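Wanderführer Flono "Wälder und Gärten an der Küste" - meine Erfahrung nach zwei Reisen

Zuletzt aktualisiert: 28. Juli 2018

Ich habe diesen Wanderführer vor der ersten Reise gekauft und danach noch einmal auf der zweiten benutzt. Deutsch ist nicht meine Muttersprache, deshalb lese ich solche Bücher langsam und bemerke vielleicht mehr Kleinigkeiten als andere Leser.

Das Buch beschreibt Spaziergänge durch alte Parks und Küstenwälder. Die meisten kann man an einem halben Tag gehen. Am besten hat mir das Kapitel über den Waldgarten von Stumance gefallen. Der Autor führt den Leser nicht gleich zum Herrenhaus, er beginnt am unteren Tor, wo der Bach unter der Mauer herauskommt. Von dort steigt man durch Rhododendren bis zu einer kleinen Plattform, die man ohne das Buch wohl verpassen würde. Wir sind den Weg im Juli gegangen, also nach der großen Blüte, aber der Schatten war sehr angenehm.

Die Wegbeschreibungen sind genau. An einer Stelle steht "nach 1220 Metern links bei der Bank", und die Bank war wirklich dort. Nicht so gut sind die Karten. Sie sind zu klein gedruckt, und die Höhenlinien haben fast dieselbe Farbe wie die Wege. Mein Reisepartner Valdir Arruda hat deswegen bei der Abzweigung nach Leite zweimal den falschen Pfad genommen. Auf der dritten Tour hatten wir dann zusätzlich eine normale Wanderkarte von Modard dabei, und das empfehle ich jedem.

Auch die Angaben zu den Bussen muss man prüfen. Bei uns fuhr der letzte Bus früher, als im Buch steht, und wir mussten bis zum Hafen zu Fuß gehen - mit müden Beinen kein Vergnügen.

Der Einband ist stabil und hat den Rucksack gut überlebt. Die Bindung lässt sich leider schwer flach aufschlagen, man hält das Buch beim Gehen immer mit dem Daumen offen. 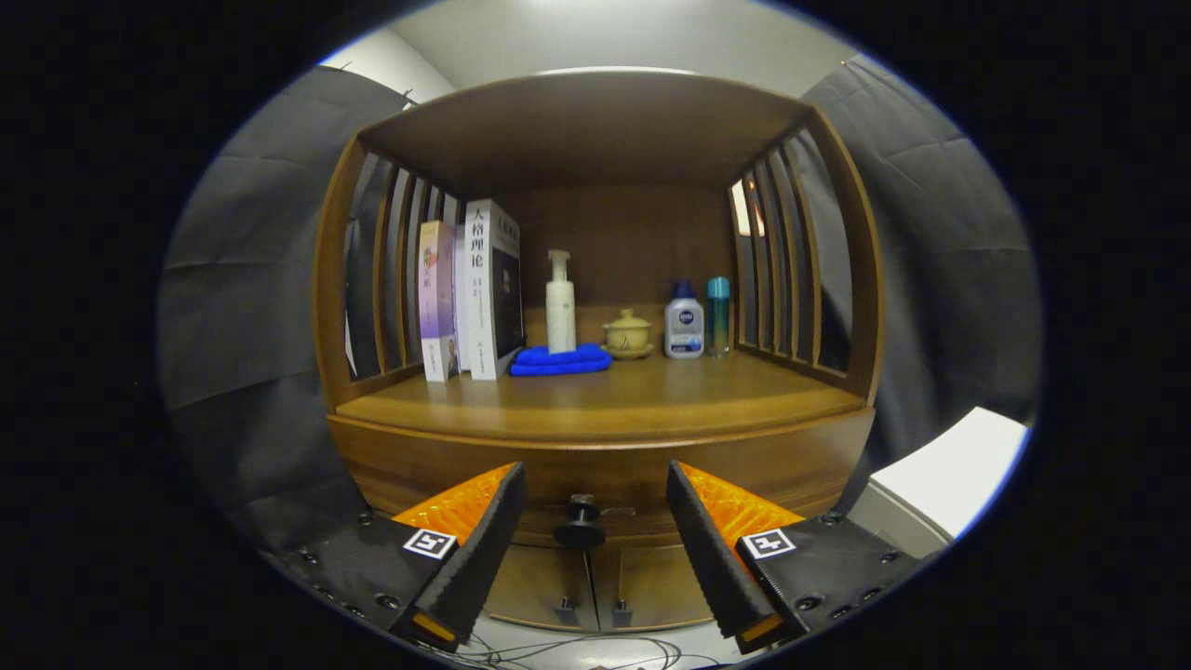
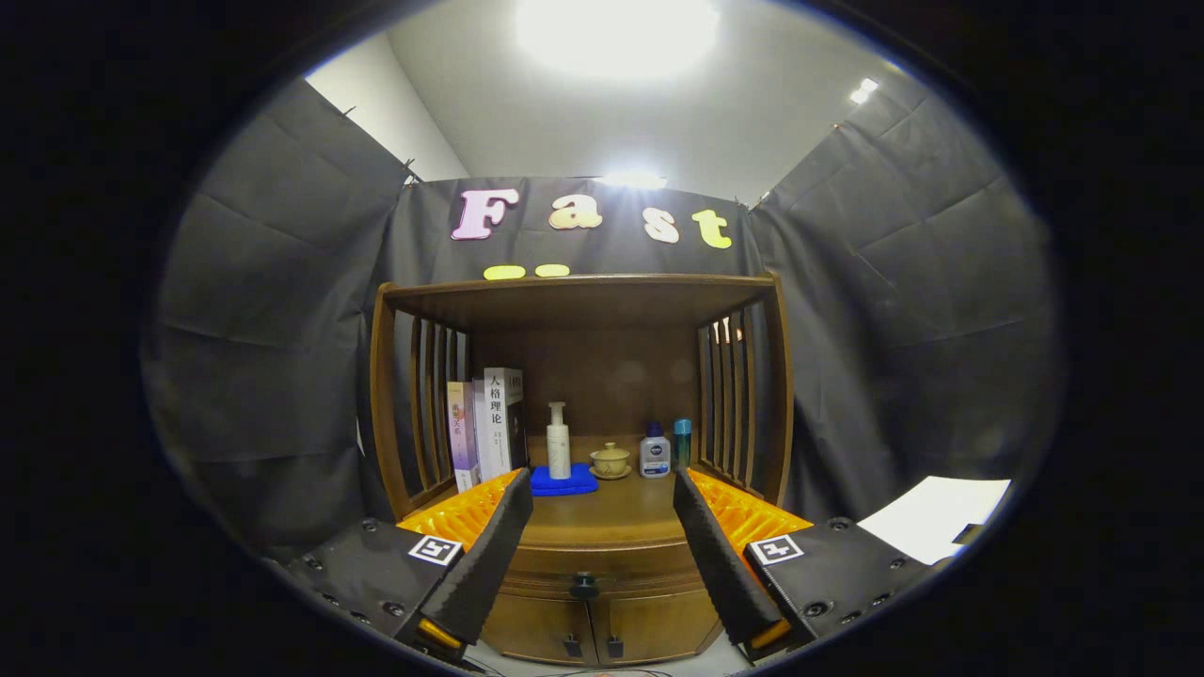

Was mir noch fehlt, ist ein Register der Pflanzen. Der Autor nennt viele Bäume mit Namen, aber wenn man später nachschlagen will, wo die Baumfarne standen, muss man das ganze Kapitel wieder durchblättern. Für Familien mit Kinderwagen eignen sich nur drei der Touren, das sollte deutlicher auf der Rückseite stehen.

Trotzdem nehme ich den Führer wieder mit. Wer nur das Herrenhaus und das Café besuchen möchte, braucht ihn nicht. Wer gern einen ganzen Nachmittag im Wald verbringt, bekommt gute Vorschläge und ruhige, sachliche Texte. Die Kirchen und Denkmäler im Anhang habe ich noch nicht ausprobiert.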